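Category: Schools & Clubs

Lenen students teach robot arm to clear a toy bin

5 Jan 2018 | By Carla Qaisi

6 comments | 217 shares

A student robotics club at Lenen Technical College is spending its winter term on a job most parents would happily hand over to a machine: picking up toys.

The club has 11 members, most of them in their second year. Their project, called Pindeden, asks a robot arm to reach into a bin, take hold of a toy and move it somewhere else without a person at the controls. The students will enter it in the Drornero student contest in June.

Toys were chosen for their awkward shapes. A wooden block can be grabbed much the same way from any side, but a doll has arms, legs and a head that get in the way, and it rarely lands in the same position twice. The corners of the bin cause the most trouble. The arm has to get its fingertip down beside the wall without pressing against it, and a toy lying close to the edge leaves little room on one side.

Members split the work between the gripper, the software that plans each movement, and the upkeep of the bench. The bench group also looks after the cables, which have to bend with the arm and stay clear of the toys. Clamping the bin to the table was one of that group's first decisions, after early trials in which it slid. 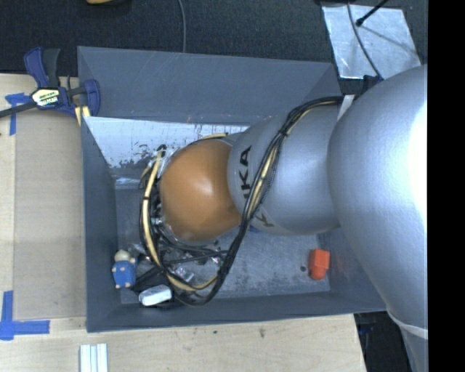
Corner picks should count for more than picks from the open floor of the bin, a reader named Kiani wrote under the club's last progress report, adding that a team could otherwise score well by leaving the hard ones for last. The club agreed and has changed its own practice scoring. A toy taken from a corner now earns double.

By the end of the fall term the students had logged 2,512 attempts. Each one is entered in a shared notebook with the toy used, its starting position and the result. Failed picks are sorted by cause, and the most common entry is a toy that slips while being lifted.

The contest rules allow each team one bin and one arm. Toys are handed out on the day, so students can't prepare for particular shapes. Teams may make repairs between rounds but can't change their software once the first round has begun.

The club plans to work on its grip through the rest of the winter and start timed practice in the spring. New members can join until the end of the month. No programming experience is needed, and the bench group in particular is short of people.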